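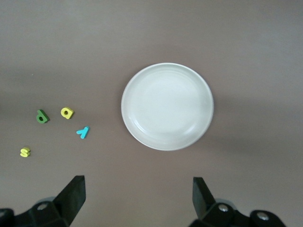
Teaching by Demonstration: Handout for Lab Unit 3
Instructor: Roxana Lungu
Lab supervisor: Veronica Bucur

What this unit covers

In the first two units you moved the arm with written commands. In this unit you will move it yourself with a controller and record what you do. The recordings are then used to train a policy, a program that takes in the camera picture and the joint readings and puts out the next small motion. The task is the same for every group: pick up foam letters from the table and put them on a plate.

Read the handout before your lab slot. Bring it with you, as the settings sheet at the bench does not repeat what is written here.

Two ways to show a task

Hand guiding. You hold the arm near the wrist and move it through the task while the motors are slack. It is quick to learn and you can feel when a finger touches the table. The drawback is that your hands and sleeves end up in the camera views, and the policy will never see hands when it runs alone.

Remote control. You sit away from the arm and drive it with a second device. In our lab this is the Drumero leader arm, a small copy of the working arm. When you bend the leader, the working arm follows. The pictures stay clean, but you get no feeling of contact back, so you have to learn to judge height by eye.

We will try hand guiding in the first session only. All graded recordings are made by remote control.

What gets recorded

Each recording is called an episode. An episode holds the wrist camera video, the joint angles, the gripper opening and the text instruction. All of these have to share the same clock. The Munshi recorder takes care of this, but only if it is started before the leader arm is switched on. If you start them in the other order, quit both and begin again.

The text instruction is one short sentence in plain words, for example "put the yellow letter on the white plate." Write the sentence before you start moving. If you change your mind partway through, stop and discard the episode. A recording with the wrong sentence does more harm than a missing one.

Working with the wrist camera

The wrist camera moves with the gripper, so the table seems to slide and turn while the fingers stay put at the bottom of the picture. Most people find this confusing for the first few tries. A few things help.

Use the gap between the fingers as your aiming point. Bring the letter into the gap while you are still high, then come down. If you come down first and steer afterward, you will push the letter across the table.

Look at the shadows. The arm and fingers cast soft shadows on the table, and a shadow moving closer to a fingertip is a good sign that you are getting low.

Turn the wrist early. A letter is easiest to hold across a narrow part, such as the stem of a "d" or one arm of a "Y". Wide round parts tend to slip.

Slow down near the plate. The rim is raised, and a fingertip that catches it will drag the plate along.
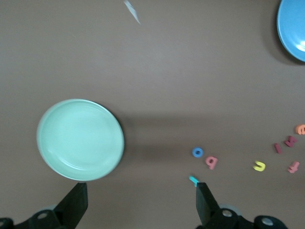
Setting up the table

Letters can lie at any angle, including upside down or on their sides. Leave them the way they fall. A policy trained only on neat, upright letters does badly on anything else. The same goes for plates: change the color and the position between episodes, and let a plate sit partly outside the wrist view at the start of some of them.

Keep letters far enough apart that a finger can get between them. Touching letters are a separate exercise in Unit 4.

Do not add objects from your bag or desk. Small scraps of paper or plastic on the table should be cleared before you record, unless your group has chosen clutter as its variation.

Recording procedure

1. Start the recorder and wait for the green status line.
2. Switch on the leader arm. Match its pose to the working arm before you close the clutch.
3. Type the instruction and read it back to your partner.
4. Record. One letter, one plate, one episode.
5. Open the fingers over the plate, lift clear, and hold still for a moment before you stop the recording.
6. Mark the episode as good, fair or discard.

Change drivers after every 23 episodes. Tired drivers make jerky motions, and these show up in the trained policy.

What counts as a good episode

The motion is smooth and goes more or less straight to the letter. The letter ends up on the plate. Missed grasps are allowed if you recover from them without a long pause - a few of these are useful, as the policy also needs to see how to recover. Mark them as fair.

Discard the episode if the plate is pushed a long way, if someone reaches into the view, or if the arm stops on a force limit.

How much data

Each group of 6 students hands in 132 episodes. The groups' sets are then pooled for training. Last June's class compared a policy trained on one group's set with one trained on 300 pooled episodes. The pooled one was better on plates in new positions, and there was little difference on letters lying in the open. The plots are in the Clumdale folder on the course drive.

Before the next session

Read the Pemosance notes on action chunking, sections 1 and 2 only. Then watch three of your own episodes at half speed and write down, for each one, the moment at which you first knew which letter you were going for. Would someone watching the wrist video alone know it at the same moment? Bring half a page on this.

Questions about the leader arm go to Veronica Bucur, who is in the lab until 4:30 p.m. Questions about grading go to Roxana Lungu.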